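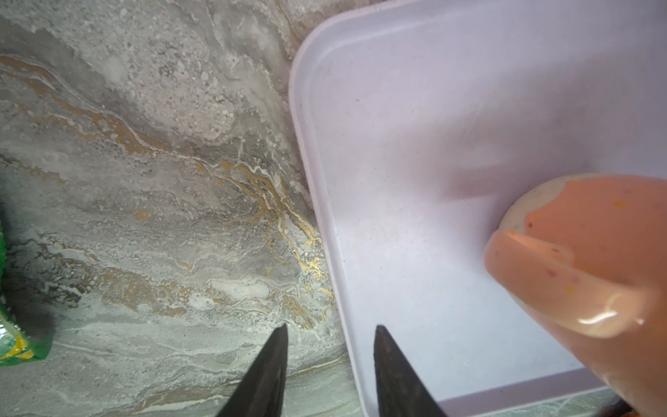 The truck, finally

9/5/26

Quick one before I have to go get the kids from practice. A few of you asked what happened with the truck so here goes.

Short version: I bought it. Boiko, the 32 model, the flatbed with the fold down sides. It's on a boat. Maybe. More on the boat later.

Longer version. The old van died in May, gearbox, second time, and I was not going to pay for a third. The bakery run doesn't stop because I have no van, so I was borrowing my sister's hatchback and doing the trip to Pistham twice a day. Flour in the footwell. Not great.

Domestic used prices are silly right now. Everything under ten years old had either been in a flood or was priced like it had never been outside. So I started looking at imports, which I swore I'd never do after the business with the scooter. The Boiko kept coming up. Small diesel, simple, parts are cheap if you can find them, and people who own one won't shut up about it. That last part should of been a warning but it worked on me.

Finding one was easy. Paying for one was the mess.

My bank won't lend on a vehicle that isn't registered here yet. Can't register it until it lands. Can't get it on a boat until it's paid for. I went around that circle for two weeks with three different people on the phone, all very nice, all reading off the same page. One of them suggested a personal loan at a rate I'm not going to type out.

Ended up with Pliter. They're a finance outfit that does import vehicles, mostly farm stuff, and they lend against the invoice and the inspection report instead of the registration. 40 percent down, rest over three years. Not cheap. Cheaper than the personal loan by a fair bit and a lot cheaper than another summer of flour in the footwell.

Things I wish I'd known going in, in no order:

The inspection has to be done by someone on their list. I paid for my own first. They looked at it, said thank you, and asked for another one. Money gone.

The down payment goes to an escrow account, and the account takes four working days to "see" the money even when your own bank says it left in an hour. I did not sleep well.

Insurance starts when the truck is on the dock at the other end, so you need a marine policy before you need a road policy. I had these backwards. The lady at the insurance office was patient about it.

Read the fee sheet. Then read the second fee sheet. There was a 2 percent "handling" line on mine that came off when I asked what it was for. No argument, just gone from the next version. Makes you wonder.

And keep every email. My file number ends in 3004 and there's another customer whose number ends in 3040, and for one bad afternoon I was apparently the proud owner of his tractor.

So, the boat. It was supposed to leave three weeks ago. Then it was waiting on a full load – these small shippers don't sail half empty, they just sit there until enough people have bought enough trucks. Last I heard it had sailed, but the tracking page still shows it in port, and the agent says the page is "sometimes behind". We'll see. It comes in at Candthorpe if it comes in at all, and I have to go up there in person with the papers, the real ones, no copies. That's a day off work plus a train, then driving a truck I've never sat in back down the coast road. Looking forward to that more than I should be.

First payment is due before the truck gets here, by the way. That's normal, it's in the contract, I signed it. Still feels wierd paying for something I've only seen in photos of its underside. Very clean underside though. The inspector took a picture of every bolt and exactly one of the seats.

Would I do it again? Ask me when I've got the keys. If it runs for five years the numbers are fine, even with the wasted inspection. If the gearbox goes I'll be back in the hatchback and you will all hear about it.

A couple of people asked in the comments whether Pliter takes private buyers or only businesses. I went through as a business, so don't know for sure. The form had a box for private so I'd guess yes, but call them. Also someone wanted to know about right hand drive – mine's left, they make both, check the invoice says which one before you send any money.

Ok, late already. Will post when it lands.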